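Section 3. Putting up the pipe frame and hanging the panels

Before you open the bag of fittings, please take a few minutes to get the floor ready. It is tempting to skip this part, we know, but the Dollidine frame is much easier to build on a covered floor, and your floor will thank you for it later. Plain brown cardboard does the job nicely. Lay it flat, tape down the seams, and leave yourself enough room to walk all the way around.

1. Sort the white pipes by length and lay them out beside the cardboard. A full kit has 31 pipes.

2. Build the two end sections first, lying flat. Push each pipe into its joint until it stops, then tighten the joint by hand only.

3. Stand the end sections up and connect them with the long pipes, starting at the bottom. A second pair of hands is a real help here -- one person holds, the other connects.

Note: The frame will feel a little wobbly at this stage, and there is no need to worry. It firms up once the cross pipes are in.
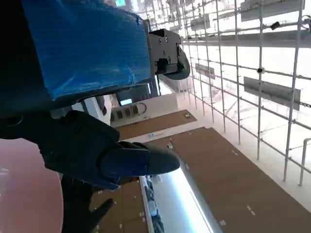
4. Add the cross pipes level by level, and go back over every joint once you reach the top. Now you can tighten them properly with the key.

5. Hang the grey panels, the largest one first. Hook the upper edge over its pipe, let the panel settle, and then fasten the clamps. Leave a gap of 5 mm between a panel and the nearest joint.

6. Give the whole frame a gentle push from each side. If anything shifts, loosen that joint, straighten the pipe and tighten it again.

Caution: Never climb on the pipes or lean a ladder against them, even for a moment. Panels must not be hung from a frame with open joints.

Leave the cardboard down until all the panels are where you want them. Most people move at least one -- we usually do ourselves -- and it is much nicer to do that before you have cleaned up. Spare clamps and joints can be ordered from Festach in packs of 3.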